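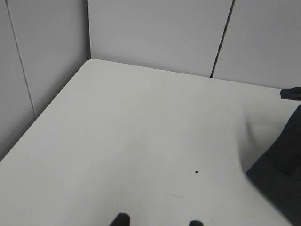
A wrist camera's view of a white work table, with part of the arm at right and two gripper fingertips at the bottom edge.

The Metbridge phantom pick fault was a recurring error in a robotic sorting cell installed at Metbridge by the integrator Rornard. The cell's arm would lower its gripper to a bare patch of table, close on nothing, and report a completed pick. The fault is usually described as a vision problem, although that account has been disputed.

Background

The cell was built to move small molded parts from a white table to a packing tray. A camera at the wrist looked down past the fingers, and software sold under the name Canditz decided where to reach. Rornard's sales material called the system "self-verifying." What this meant in practice was that the gripper motor reported a closed position and the software compared it with an expected value. No separate sensor confirmed that a part was being held.

The fault

Operators first reported short trays in October. A review of the logs found 281 picks marked as successful with no part delivered, out of 2,176 attempts. The figures come from Rornard's own logging, and the raw files were never released. Any pick recorded as a success and not matched against a tray would have been missed, so the true number may be higher.

In a related incident, the arm came down on the table while a technician was reaching in to clear a tray. The guard door was open and the cell had been left in a reduced-speed mode. There was no injury. Rornard treated the two matters separately, but Darlene Pelletier, who led the site's safety review, argued that they belonged together. An arm that sets off toward parts that are not there, she wrote, cannot be called predictable by the people standing next to it.

Explanations

Rornard's report, dated 1 March 2020, blamed marks on the table. On a plain white surface, it said, a speck or a scuff could be scored as a small part, and the soft shadow of the arm could push the score over the threshold. The recommended fix was to clean the table at every shift change.

The explanation is plausible as far as it goes. It does not say why the software accepted an empty grip as a full one, and dirt on a table has no bearing on that. Brayden Tremblay, a controls engineer hired by the site, found that the closed-position check had been given a tolerance wider than the parts themselves – a thin part and no part at all gave the same answer. Rornard replied that the setting had been "adjusted during commissioning" and did not say by whom.

Changes and later use

The tolerance was narrowed and a part-presence sensor was added over the tray. The guard door was rewired so that opening it removed power from the arm in every mode. Rornard stated that a test of 46 hours showed no phantom picks. The test was run with a freshly cleaned table and a single type of part, and has not been repeated under ordinary working conditions.

A second cell using the same software, at Chrysikopoulos, received the cleaning instruction but not the sensor. No figures from that site have been published.

See also

Guard interlock
Machine vision
False positive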